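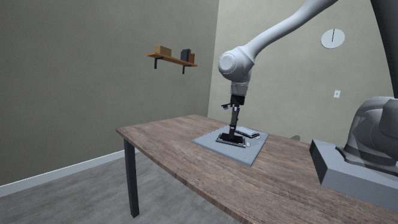 2025-03-16, notebook, Winero trial

Third session with the Winero simulation package from Coltbridge. The trial license ends this month and Josée Campbell wants my opinion in writing, so I keep the notes here first.

Installation was easier than in January. The arm model loads without errors now, and the table, mat and tray come ready with the scene. I changed only the gripper file, with the one Petrenko sent us.

Ran 400 episodes of the tray task overnight. 37 stopped with a contact error, all when the gripper goes down almost straight into the tray. With a tilted wrist I did not get this error. I think the collision shape of the tray border is too thick -- to check with a smaller value before I write to support.

Log folder: grememora/tray_b. Size is 436 MB, please do not copy it to the shared disk.

Things I like: the joint limits are easy to edit, and the same seed gives the same run. Things I don't like: the manual for the camera settings is very short, and the price for a second seat is not written anywhere. I asked Coltbridge two times.

Josée, if you read this: the quote they sent is 1,243 per year for one seat. Support is included but only by e-mail.

Next: repeat the failed episodes with the thinner border, same seeds. Then try the small parts on the mat.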